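Galang cell, bench notebook, July

Egg transfer, placement conditioning by grid cell

Start 9:40. Goal for the block is to find out if the Zotura policy uses the tape grid at all, or if it is placing relative to the plate and ignoring the lines. Last month's numbers don't separate the two cases, as the plate was in the same cell for every training demo.

Setup as in the previous entry. Bromico controller on both arms, wrist cameras on, head camera on. Policy checkpoint is the one trained on 200 demos, no augmentation. Action chunk length 33, unchanged. Exposure locked on the wrist cameras before the first run. Auto exposure was drifting with arm height and the loss curves from that set are not comparable with anything.

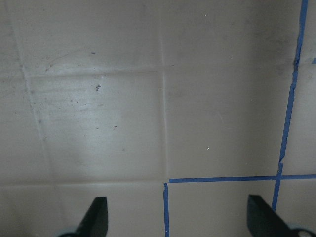

Background embeddings come first. I want a baseline feature vector from each wrist view with no task object near the fingers, so that the distance measure has a floor. Pulled 300 frames per arm from the park pose and averaged. Variance within the park pose is low on the right arm and about double that on the left. Could be cable drag on the left wrist. Check strain relief before blaming the encoder.

Note for whoever reruns this: the baseline script writes to the same folder as the last session unless the tag is changed by hand. I lost one set that way. Manoso logger does not warn.

Moved on to the shift test. Protocol: keep the carton fixed, move the plate to a new cell, run the same language prompt, log the final fingertip position before release. If the policy is plate-relative the release point should follow the plate. If it has memorized a table position it should stay where it was in training. 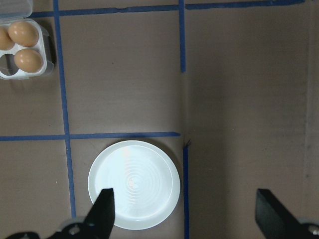
Release error is measured from the plate center to the fingertip midpoint at gripper open, in the table frame. I am not using egg position for this, as an egg can roll after release and that would mix two effects. The plate went inside a taped cell with tape on its left and right and above, and the larger cell over it was left clear as the decoy target. A memorized placement would end up in that clear cell, so the two hypotheses give release points far enough apart to read straight off the plot.

First pass: release points follow the plate. Spread is wider than in the training cell, mostly along the axis pointing away from the carton. Two runs stopped short and timed out with the fingers still closed. Logged as failures, not excluded.

Next question is whether the second arm matters. It has no role in the transfer, but its joint state goes into the policy input, and its wrist view is concatenated with the others. Ran a block with the idle arm's wrist image replaced by the mean baseline frame.

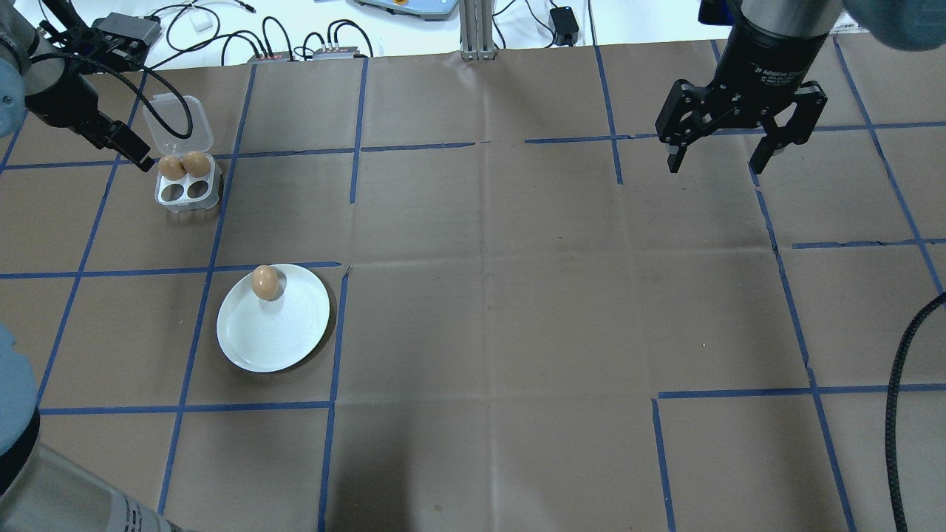
Masking the idle wrist view cut the timeouts and left release error where it was. So the extra view is probably adding noise to the stop condition and contributing little to the placement. Small sample, do not quote. Needs the full 49 trials per condition before it goes in the results table.

Masking the joint state as well made the active arm hesitate at the start of the reach. Expected, the normalization stats assume real values there. Should hold the joints at their training mean instead of zeroing them. Fixed in the config, not rerun yet.

Sensitivity to tape is still open. Ran attention rollout on the wrist frames. Weight lands on tape crossings more than I would like for a policy that is supposed to care about the plate, and it does so in park pose too.

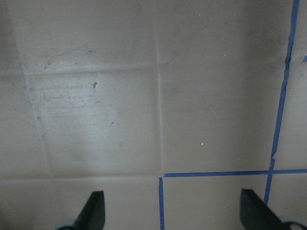
Options for separating tape from plate:

Inpaint the tape in the wrist frames at inference. Cheap, but the inpainting artifacts may be as salient as the tape.
Re-lay the grid at a different pitch and repeat the shift test. Slower, physically honest.
Train on mixed grid and no-grid demos. Needs new collection, at least a week.

Going with the second. Grid pitch change goes in before the next block, same checkpoint, same prompts, same exposure values.

To do
Strain relief on left wrist cable, then repeat left baseline
Rerun joint state mask with mean hold
Make the Manoso tag a required argument
Copy release plots to the shared drive, file names by condition
Finish the remaining trials on the masked view condition

Stopped 4:15. Arms parked, logs synced, checkpoint hash written on the inside cover.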